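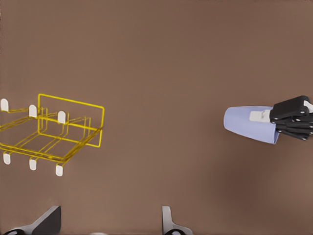
Section 4: Setting up the check-in desk

The check-in desk is the half of Skilto that stays home. A reporter or monitor near a ceasefire line carries the handset; the desk is the person, the laptop and the base unit that notice when the handset goes quiet. Set it up before anybody travels, in a room with a door and a window facing open sky. The base unit runs best standing on edge with air on both sides, so put it in an open rack and keep it off the carpet. Do not stack anything on the base unit. It is flat, and people will try.

You will need:

Base unit and power supply
Window antenna with its cable
Desk laptop with Skilto installed (Section 3)
One handset per traveler, fully charged
The sealed contact sheet for each traveler

4.1 Connecting the base unit

1. Fix the antenna to the inside of the window with the arrow pointing up. Metal-coated glass will block the signal; if you have it, use the outdoor bracket.
2. Run the cable to the port marked ANT. Turn the collar by hand until it stops. Pliers are for people who own a second base unit.
3. Plug in the power supply and wait for the status light to stop blinking. A first start can take long enough to make coffee.
4. Connect the laptop with the cable supplied and open Skilto.
5. Choose Desk, then Add base unit, and type in the code from the label on the underside. Yes, the underside. Take it out of the rack again.

Note: If Skilto reports "No sky," move the antenna before you call support. Support will ask you to move the antenna.

4.2 Adding a traveler

1. Choose People, then New traveler.
2. Enter the name exactly as it appears in the passport. The sample record that comes with the software belongs to Higinio Trujillo and can be deleted. Several desks have left him in, and at least one has tried to evacuate him.
3. Switch on the handset and hold it near the base unit until both chirp.
4. Enter blood type, allergies and two emergency contacts. At least one contact should be somebody who answers the phone at night.
5. Attach the contact sheet reference number, but do not scan the sheet itself. It stays on paper, in the envelope, in the safe.

Caution: Never enter the names of local drivers, interpreters or sources in the Notes field. Laptops get seized at checkpoints and borrowed by colleagues, and the second is harder to plan for. Use the initials agreed with the traveler before departure.

4.3 Setting the check-in schedule

The default schedule asks for a check-in every 300 minutes. That suits a quiet hotel well behind the line and very little else.

1. Open the traveler's record and choose Schedule.
2. Pick Base, Road or Line. Base keeps the default. Road asks for a message on departure, at each planned stop and on arrival. Line lets you type in your own interval.
3. Set the grace period. It must be shorter than the interval. The software will accept a longer one without complaint, a matter we have raised with the software.
4. Enter the time zone of the desk and the time zone of the traveler, in that order.
5. Press Send to handset and wait for the word CONFIRMED.

Note: Check whether either side of the line changes its clocks. Armed groups have been known to keep their own time for political reasons, and a truce that begins at noon may begin at two different noons. Write both on the wall.

4.4 Loading the area map

Each area map holds up to 4,000 incident points. When the limit is reached the oldest points are hidden first — old shelling disappears before new roadblocks. Old minefields would go the same way, so they live on a layer of their own.

1. Choose Maps, then Import, and select the area file.
2. Turn on the Mines and Unexploded layer. Leave it on.
3. Check the date in the lower corner of the map. If it is from January or earlier, get a newer file.
4. Mark hospitals, crossing points and the agreed meeting place by hand. Ask the traveler to read them back to you.

Caution: Control of a village is shown in color. The color means that somebody claimed the village on the date of the file. It is no substitute for a phone call to a person who was there this morning.

4.5 Testing the alarm

Run the test with the traveler still in the building.

1. Ask the traveler to leave the room with the handset and ignore you.
2. Let the check-in time pass. The desk screen turns amber.
3. Let the grace period pass. The screen turns red and the alarm sounds at 98 decibels. Warn the office next door, especially if they are on air.
4. Open the missed check-in page and follow every line on it, up to the point of calling an embassy.
5. Have the traveler send the all-clear phrase. Then have them send the duress phrase, and make sure the duty editor can tell which is which without looking it up.
6. Press Reset and write the result in the log.

If the alarm does not sound, check the laptop volume. If the alarm sounds for a traveler who is standing beside you eating a sandwich, the handset clock is wrong; go back to 4.3, step 4.

Error 420 means the handset and the base unit disagree about who the traveler is. Delete the pairing and start again at 4.2, step 3.

Handover between shifts is covered in Section 5. Until you have read it, do not go home.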